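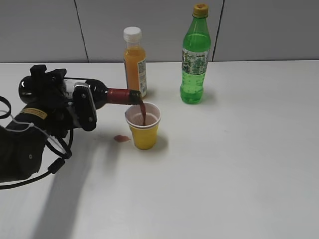

Pour task, dark bottle into yellow cup. Puddle on the table left of the cup.

12th June, Skovis student project, bench notes

Let me get my complaint down before the group chat declares this solved. Yes, the arm pours. The stream goes into the cup and it looks great on a phone. I still don't think we have a pouring robot. I think we have a robot that tips a bottle over one spot on one table.

Today's count, same bottle, same cup, cup on the tape mark at the start and the tape peeled off after: 21 tries, 11 I would call clean. Clean means nothing on the table. The Ramalho group counts a pour as good if most of it ends up in the cup, and by that rule we did very well, but so would my little cousin.

Where the drips come from: my money is on the start of the tilt. The neck comes down slowly, the first bit clings to the lip and runs back under the foil, then lets go short of the cup. Others blame the end of the pour. We argued and did not settle it. Somebody should film the lip close up before we touch the code again.

Speed. Going faster at the start might fix the dribble. It might also throw wine at the wall. Try with water first, please, and dye it so we can see it.

Grip. Flat pads on a round glass bottle, I don't love it. Okach says the force setting has plenty of room. Okach's note was written for a full bottle, and the weight moves as it empties. I want to see the numbers for a nearly empty one. Checked the two screws on the finger pad at lunch, both tight.

Training data: we are at 3,383 recorded pours, and people keep quoting that like it means something. I went through a batch of 80 and the cup hardly moves in any of them. Of course it works when the cup is in the usual place. Moved it a hand's width to the right by hand, twice, and both went on the table. Didn't put those in the count above.

The orange juice and the green soda were meant to be next. Soda will foam, and we have nothing that tells the arm to stop when it does. Also the caps: still on, and no plan for them in the task sheet. If we open them by hand, the write-up has to say so.

For the Nusaler demo in October they want "any drink, any cup." I would promise one drink, one cup, and bring paper towels.

To do: close-up of the lip, dyed water, random cup spots, weigh cup before and after. Wipe under the gripper too, it gets sticky.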